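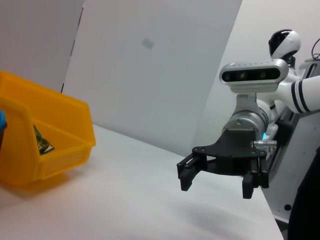 Imlow open-front bin, orange: bench review

Reviewed by Soo-ah Shim, July 20, 2020

Summary: a stiff, simple plastic bin that keeps small packets within reach. Good lip, good walls, weak label recess. Recommended for tabletop use and with reservations for wall rails.

Design

The Imlow follows the usual pattern for open-front storage: tall side walls that slope down toward a low front panel. The rim is thick and rounded. The front lip protrudes, and below it is a shallow rectangular recess for a label. Corners are rounded throughout, which makes wiping easier but costs a little floor area.

The color is an orange that leans yellow. On a white tabletop it is easy to find from across the room, and a small dark green packet shows up well against it.

Test setup

I bought four of these from Ngui and used them for small wrapped goods: seed packets, tea, single-serve snacks. Each bin was loaded, emptied and reloaded by hand on a smooth white table. The load test used bagged steel washers on a kitchen scale.

Results

Static load, flat on table: 4000 g, no visible bowing of the side walls.
Static load, hung on rail: 1240 g before the front began to droop. At 1534 g the rear hook slipped.
Empty weight: 199 g.

The rail figures are poor. The hook is short and has no positive stop, so the bin rotates forward as the load moves toward the lip. The same washers pushed against the back wall held without trouble, but in normal use the contents drift to the front – that is where the hand goes.

Access

Reaching in from the front is easy. The low panel lets you pinch a flat packet by its end and draw it out over the lip. Reaching in from the side is slower, as the wall is high enough to hide whatever is lying close to it. If you work with the bin to your left or right, turn it so the opening faces you.

Labels

The recess is too shallow. A paper label sits in it without tape only until something brushes against it. Card stock is worse. I ended up using vinyl labels, which hold but leave residue on removal. The Emov bin I used before had a slotted holder, and I would like to see the same thing on the Imlow.

Stability

An empty bin slides on a smooth surface when bumped. There are no feet. Eduard Vlček, who shares the bench, put two strips of shelf liner under his and has had no movement – a cheap fix, though it prevents clean stacking.

Compared with the Grikarley

The Grikarley has a better hook and a worse rim: thin, with a mold line you can feel. For a rail, buy the Grikarley. On a table I prefer the Imlow.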